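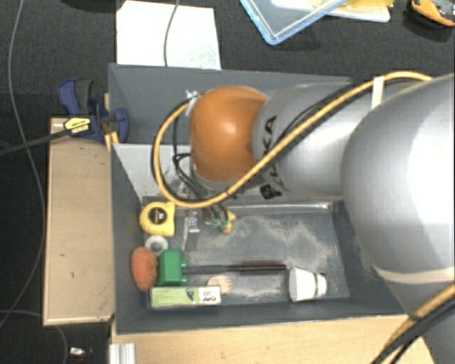 According to one reader of the Trerkau storage handbook, a deep bin is the best place to lose a thing you use every day. The remark is often repeated in texts about the **mixed bin**, a large open container in which unrelated objects are kept together without dividers.

## Form

A mixed bin is usually rectangular, with high walls and a flat floor. In some bins one or more walls slope inward, so the floor is smaller than the opening. Dark grey is a common color. It hides dirt from oily tools quite well, but pale dust and scuffs stay visible on it.

## Contents

The contents have no common size or shape. A tape measure may lie beside a ring-shaped part, and something rough and oval like a potato may rest against the same wall. Round objects move when the bin is carried, and they often collect in one corner — heavy objects mostly stay where they were put.

## Use

Mixed bins are found in workshops, garages and sorting rooms. The Samivden workshop guide separates 2 types: the *daily* bin, which is emptied every evening, and the *standing* bin, which is emptied once a year, by custom in March. The guide advises to put flat objects in first and small ones last.

## Terms

The word "mixed" refers to the contents and not to the material of the bin. In the Texier catalog the same container is listed as an "open bin", while Stillura uses "loose bin" for the deeper models. A bin with fixed dividers is called a tray bin and is treated separately.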